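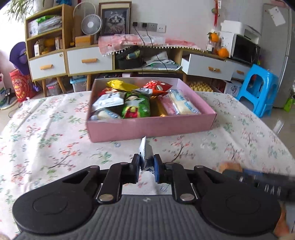

I have owned the Stivex countertop dehydrator since November, which is long enough to have an opinion and to have ruined a few trays of pears. I bought it because I was tired of paying store prices for dried fruit that tasted mostly of sugar, and because my sister-in-law would not stop talking about hers. Our house runs on snacks. So the plan was to make more of our own and buy less of the rest, and the Stivex was the cheapest one I could find that still had a real thermostat.

Setup took me longer than the booklet said it would. The trays all look the same but the bottom one has a slightly different lip, and if you get it in the wrong spot the lid rocks. I figured that out on a Sunday afternoon with apple slices already going brown on the cutting board. Once everything is seated right it's solid, and I haven't had the problem again.

Apples are what this thing does best. I slice mine thin with a Hestik mandoline (get the cut-proof glove, please!), dunk them in water with a squeeze of lemon, and run them overnight. By breakfast they're leathery at the edges and chewy in the middle, and if I leave them until lunch they go all the way to crisp. Bananas are good too, but they stick like crazy. I use parchment circles now and peel them off while they're still a bit warm.

Pears I've mostly given up on. They either come out like shoe soles or they're still damp in the center, and the damp ones got fuzzy in the jar after 13 days. Maybe my pears were too ripe. Tomatoes were a nice surprise though - I did a batch of small ones from the Milošević farm stand, cut in half with salt and a little thyme, and we ate the whole jar before I got around to cooking anything with them.

Then there's jerky. The dial goes up high enough for it, but I cook the meat in the oven first because I'm a worrier. Two pounds of beef shrinks down to a sad little pile, so don't expect to save a fortune there. The flavor was great and it was gone by evening.

Noise: it hums. It's a steady, low fan sound, quieter than my range hood and louder than the fridge. I sleep right above the kitchen and it doesn't bother me, but the dog refused to eat next to it for the first week. I ended up moving it out to the laundry room, where it also makes everything smell like pie.

Cleaning is my biggest gripe. The trays are supposed to be fine in the dishwasher, but one of mine warped just enough to annoy me, so now I soak them in the bathtub and go at them with an old toothbrush. The mesh catches every bit of banana. I also wish the timer went past 24 hours, and I wish it beeped when it was done. It just shuts off and sits there, and I've forgotten fruit in it more than once.

I did have to deal with the seller, Rinovville, when the lid showed up with a crack. I sent them a note and the new lid came in the mail without any fuss, and they didn't even ask for the old one back. (I still use it to cover seedlings.)

I paid 60 dollars on sale, and at that price I'd buy it again. At full price I'd want a better timer and trays that can handle hot water. If you eat a lot of apples and have somewhere to put it with the door shut, go for it. If it's mainly pears you're after, let me know how you get them to work, because I've still got a bag of them on the counter.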